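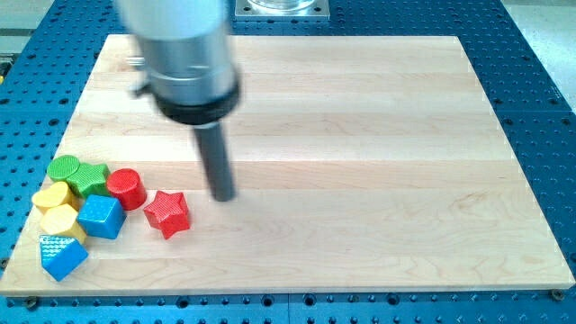 Wooden shape-sorting blocks in red, green, yellow and blue, gathered on a pale wooden board.

Shape sorters to go home with Hinville families

Anyone who has spent a wet afternoon on the floor with a toddler will know the particular pleasure of getting a star through a star-shaped hole, and the particular fury of trying to get it through the round one. From next week a good many more Hinville families will be able to enjoy both, when the town's toy lending shelf reopens at the Sumen Rooms with a whole new stock of wooden shape-sorting sets.

The sets come from Tsuji, the small toy workshop behind the old seed merchant's, and there are 89 of them to borrow. Each has its stars, cylinders and cubes and so on in four good strong colours, along with a lidded box to drop them into and a cloth bag to carry the lot home in. Laid out together on a plain board they are a cheerful sight after such a grey winter, and it is very hard to walk past without picking one up and turning it over in your hand.

Natsumi Miyazaki, who runs the workshop with her business partner Kosmas Panagiotou, told us the star had given them far more trouble than anything else. The points on the first ones were sharp enough to be unkind to a bare foot, so they were rounded off, and then they were rounded off so much that the star would go quite happily through the hole meant for the hexagon. "We had a lovely week of children telling us we'd got it wrong," she said. "They were very polite but they were quite firm. My nephew just kept handing it back to me."

The children in question were from the Zatance playgroup, which meets on the other side of the river and had the early sets on loan through the autumn. Murray Lavoie, the playgroup leader, says the blocks spent rather less time in their boxes than anybody had planned. They were stacked, rolled along the skirting board, served up as cakes and, for one whole morning, buried in the sandpit and dug up again. The cylinders were the great favourite, as they stand up nicely on their ends and make a good start to a tower, and the triangular ones nearly always finished up as a roof.

"You put the box out and you think, right, we'll learn our shapes," Mr Lavoie said. "And then a little girl lines up both the yellows and both the blues along the windowsill and tells you they're waiting for the bus. Well, fair enough. She knew her colours by the end of it, and I think she'd have got to the shapes once the bus came."

Having two blocks in each colour was his suggestion, by the way. The first sets had only one of each and there were tears over it most days, particularly over the red.

The lending shelf itself will be familiar to plenty of readers. It began as a single cupboard and had 147 families on its books when the Sumen Rooms closed for the new roof, and it has been very much missed. Sachiko Sasaki, who looks after the bookings, has been through the whole of the old stock while the building was shut. Jigsaws with pieces gone have been passed on for craft mornings, the train track has been scrubbed, and the big farm has been given a new gate. She still has a knitted rabbit that came back in somebody's return bag last spring and would dearly like to get it home to its owner.

Sets can be borrowed for 20 days at a time and there is no charge. Families are asked to check all the blocks are in the bag before they bring it back, and to have a look under the sofa first. Mrs Sasaki has a tub of spares behind the desk, so a lost cube is no great disaster, but she would rather hear about it than find out on a Saturday morning with a queue at the door.

Making the blocks has kept the workshop busy for most of the winter. Mr Panagiotou reckons that over 1,000 have been through his hands, counting the ones that were not quite right, and he has taken to seeing stars when he shuts his eyes. Once the last few boxes have had their lids fitted he is going to make a stool, he says, with no colours on it whatsoever.

The shelf reopens on Sun 26 March at ten in the morning, with tea and squash in the side room and a big heap of blocks out on the tables for anyone who would like to try them before borrowing. Rozália Pap will be telling stories on the rug from eleven, as she did at the old sessions, and children are welcome to bring a cushion. Pushchairs can come in by the ramp on the garden side. Existing members don't need to join again but should bring their old card if they can find it, and new families can sign up at the desk on the day.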